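Visit to the Hurnska teleoperation lab
February 26, 2018

The Hurnska site is the smaller of the two run by Millon, and most of it is an ordinary kitchen. Kibet Mohamedi, who handles the recording schedule, took our group through in the morning.

Tasks are shown to the arm in one of two ways. In the first, the operator holds the wrist and moves it by hand while the joints are slack. In the second, the operator sits at a desk with a controller and the arm follows. Hand guiding is quicker to learn, but the operator's own arms end up in the camera view, so the lab now uses remote control for nearly everything it keeps.

The kitchen work is mostly cups, bottles and dishwasher loading. The arm is a Franka, on a small table next to the counter, and a fixed camera covers the workspace.

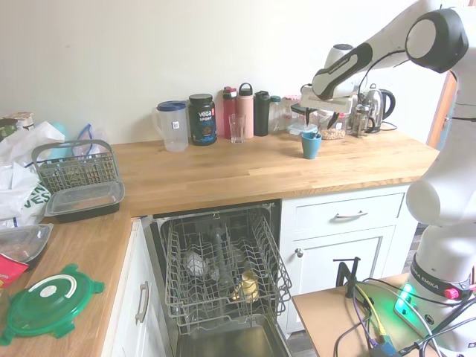

Each demonstration runs around 30 seconds. The log stood at 1,374 attempts when we visited, of which 1,097 had been accepted for training. Rejected runs are mainly dropped items and long pauses – the software, called Jevov, flags the pauses and a person checks the rest.

Mohamedi said the hard part is depth. An operator working from a screen tends to stop short of a mug or push past it, and new operators practice on plastic cups first. Objects are moved between runs so the policy does not learn one layout.

Questions about grip force were passed to Sveinbjörnsson, the firm that maintains the controllers. The next open visit is planned for November.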